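**Pressure washer surges, then quits. Pump or engine?**

Posted Thu 20 July by girnavgate_gus

I have a Nundus cold-water washer, bought used, which should have been my first clue. It runs fine for 3 minutes, then the engine starts hunting up and down like it's looking for its keys. Then it dies. I've changed the plug and the gas. I've also spoken to it harshly.

The hose is 120 feet because the spigot is on the wrong side of the house. The shop in Prirncombe wants to sell me a whole new pump – they seemed very cheerful about it.
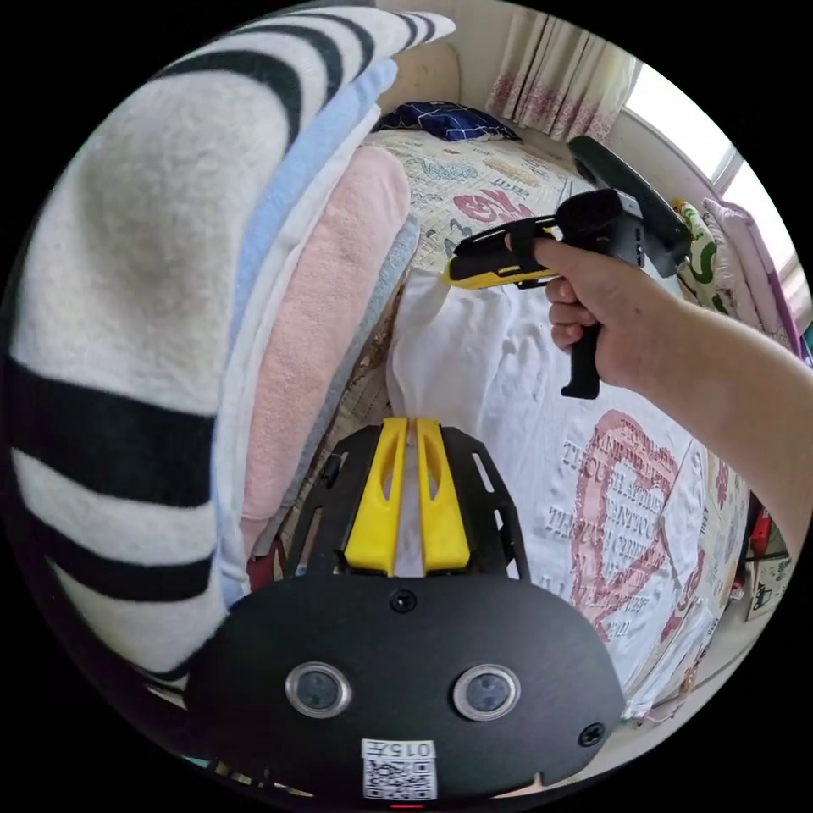

**Li**

Don't buy a pump yet. Unhook the hose from the washer and run it into a bucket. If it takes forever to fill, you're starving the pump, and a pump gasping for water will make the engine surge. Clean the inlet screen too. Mine had 8 years of grit in it and part of a snail.

If the flow is good, pull the carburetor bowl and clean the main jet. Used machines usually sat all winter with old gas in them.

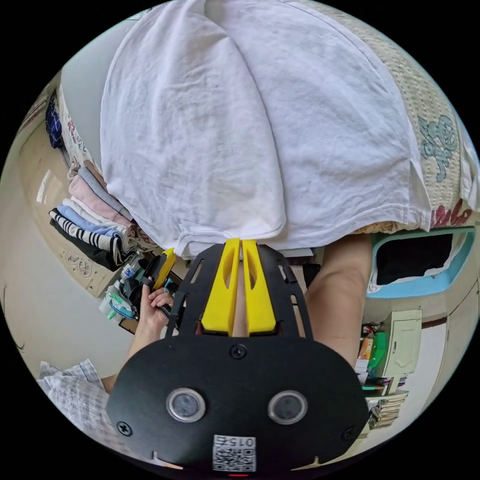
Also, don't leave it running with the trigger closed for more than 2 minutes. The water just goes in circles and heats up, and the seals are the first to complain.

**prirncombe_pete**

Could be the gas cap. Loosen it and see if it still dies. A plugged vent did that to my mower. Or it's the pump, I don't know, I use a broom.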